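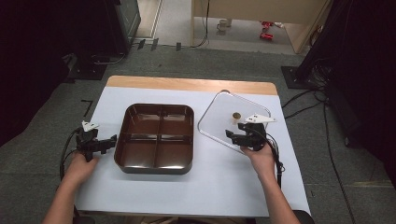
Tray and lid on the covered table, both grippers in hand.

Home | List Archive | Threads | Subscribe | Search

This site uses cookies to remember your archive settings. OK / Learn more

To: Clorkamdale handheld gripper list
Date: 03/07/2020
Subject: Re: [clorkamdale] Jaw width freezes mid-grasp, anyone else?

Yes! We have the same thing, and I am so glad you posted, because I was starting to blame my own hands.

> We are running the Evuvley grippers in pairs and every so often the
> jaw width just stops updating while the fingers are still moving.
> No error in the log. It stays flat for a bit and then jumps to the
> right value. Position looks fine the whole time. Is this the
> encoder, the cable or the software? We swapped pads and it made no
> difference.

It's the cable, at least on ours, and I can make it happen on demand now (very satisfying after a week of squinting at plots). The flat stretch is 500 ms nearly every time. We record at 60 Hz, so you lose a nice chunk of the grasp, usually the part you wanted most.

We found it on the coin sorting task, which is a great stress test if you want to borrow it. A coin by the rim, face out, leaves very little pad on the metal, so any nonsense in the width reading is easy to spot. With a cup or a block we would have missed it for months.
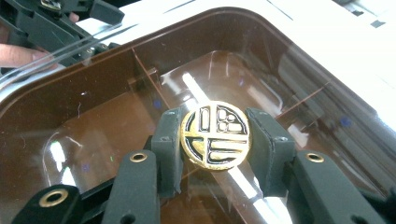
Clorkamdale List Digest, Vol. 8, Issue 2

What we tried, in order:

- New finger pads. No change, same as you.
- Swapped the left and right grippers. The fault went with the cable, which was my first real clue.
- Ran with the Hustar logger and then without it. Froze both ways, so please stop picking on the logger, it's innocent.
- Held the gripper still and bent the cable by hand close to the plug. Freeze, freeze, freeze!

The driver seems to hold the last good value when the signal drops out, and it writes that to the file as if it were a new reading. That part worries me more than the cable. If you only use this for recording, you get bad data. If you play those grasps back on an arm, it gets a closed jaw that was really half open, or the other way around, and then a sudden correction. We had one replay snap shut hard on the edge of a tray divider. Nothing broke and no fingers were near it, but we have stopped all replays from the old recordings until they've been checked.

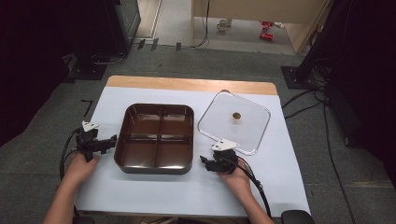

Tray, clear lid and both hand-held grippers at the Valente bench.

For now we leave a generous loop of slack on each side and keep the weight of the cable off the plug. Then I do a quick open and close at full reach, left and right, before the first take. I also wrote a little script that flags any width value that repeats exactly for too long while the hand is moving. It does get fooled when you're holding something really steady, so look at the clips before you throw them out.

Could you try the bend test on yours and tell me which batch the cables are from? Ours came in June with the second pair. If yours match I'll write it up for the Evuvley tracker, with the plots, and ask for a dropout flag in the driver. I'd love to have that even after the cables are fixed.

Script goes up in the list files tonight.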